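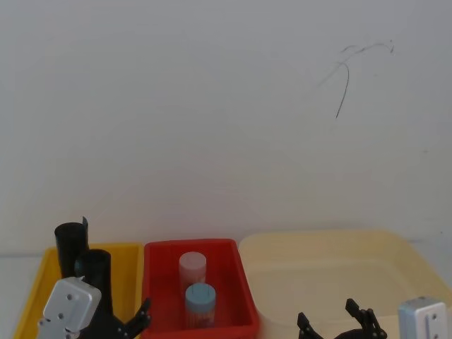

Yellow and red bins against the white wall.

Aug 25, 2022

Household Sorting: A Review of the First Year

The undersigned has maintained a household sorting system for twelve months and considers it appropriate to set out the results. Readers of the July post will recall that the matter of paper was left open. It is addressed below.

The system began with a move from a house in Marwat to an apartment of 584 square feet. The former residence had a garage, and items without a clear purpose were placed there. The present residence has one hall closet. A decision was therefore required on every object that came through the door.

Three classes were adopted: items to keep, items to pass on, and items awaiting a decision. The third class has caused the most difficulty. At the start of the year it held a box of keys, two lamp shades and the complete instructions for a Mollanex bread maker that had been given away in the spring. A limit of 12 items was then imposed and has been observed, with one lapse over the holidays.

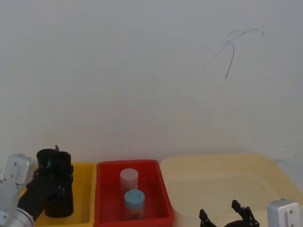 Three open containers, side by side.

On the Matter of Paper

Paper was the largest category by far. A first review of the filing drawers produced 151 folders, many of them holding a single sheet. Utility bills from the former address were shredded. Tax records were kept in full, and letters were moved to a flat box on the closet shelf.

Warranty papers are now held in one envelope and reviewed each July. This year's review removed the papers for a Stullico kettle, which had stopped working the month after its coverage ended. The manufacturer was contacted and a courteous reply was received. No refund was offered.

Zlata Kuzmenko, a longtime reader of these pages, wrote to suggest that recipes be treated as a separate class. The suggestion has been accepted. Recipes cut from newspapers are given one trial, and those not cooked within the season are discarded. Her own recipe for plum dumplings has been exempted from this rule.
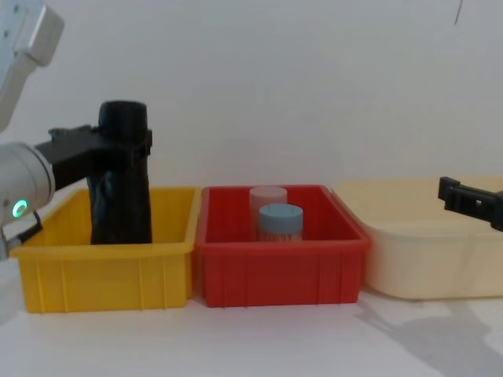
Revised Rules for the Coming Year

Incoming mail will be opened on the day it arrives. Gifts will be kept for at least one season before any decision is made. Cables without a known device will be passed on after 5 weeks — a shorter period than before, and one that has already met with objections at home.

Books remain outside the system. An attempt was made in the winter to apply the same rules to them, and it was withdrawn after two evenings. Donations will continue to go to the Graltum thrift shop, which accepts housewares in the mornings only and does not take bedding.
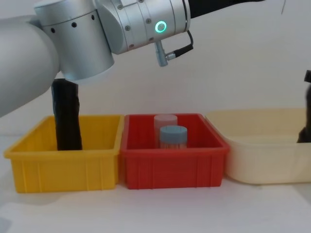 Row of bins on the white tabletop.

Correspondence on these rules is welcome. Letters concerning the storage of winter coats will be held for a later post, as the hall closet is still under review.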